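Home Topics Unanswered Members Sign in

Is the Skurnby practice licence suitable for a college teaching lab?

Posted by Pramila Bansal

Our department at Amedside is considering the Skurnby simulation package for the second-year automation module. The supplier, Berstead, has offered us a trial ending in June, after which we must either purchase seats or return to our present arrangement of sharing one arm between two groups.

I should be grateful for the views of members who have taught with it. In particular, I wish to know whether the sorting exercises are of real use to beginners, and whether the package will run on ordinary classroom machines without dedicated graphics cards. We would require 200 seats in the first instance.

Nisha Dixit

We have held the licence for three terms and intend to renew it. The software runs acceptably on our standard desktops, provided that shadows are set to the lowest level. Installation must be carried out by an administrator, and the licence server should be set up beforehand — ours was not, and the first session was lost.

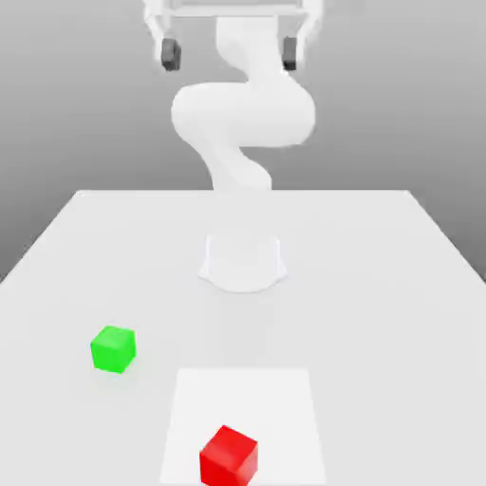
The sorting exercises are the strongest part of the package and the reason our department chose it. Students begin with very simple layouts and write the motion sequence themselves before any scoring is applied. With the red cube on the white pad, the green one away to the left on the bare table and the gripper open high above them both, a student has to think about the approach path and the height of descent before anything else. Our weaker students gained most from this, as they could repeat an attempt without waiting for a turn on the real equipment. I would add that grip force is treated rather generously in the simulation, and students should be warned of this before they move to a physical arm.

The written guide is adequate. The marking reports export to a spreadsheet, although the column headings must be corrected by hand each time.

Girish Shakya

It is fine. Ask Berstead for the education price, as it is not shown on the order form. I have not used the marking reports.

Moushumi Bepari

I must disagree in part with the first reply. The package is sound for introductory work, but our third-year students exhausted the supplied exercises within two weeks, and building new layouts requires a separate editor that is charged for. Departments should obtain a written quotation covering both items. For a second-year module alone, I would consider the basic licence sufficient.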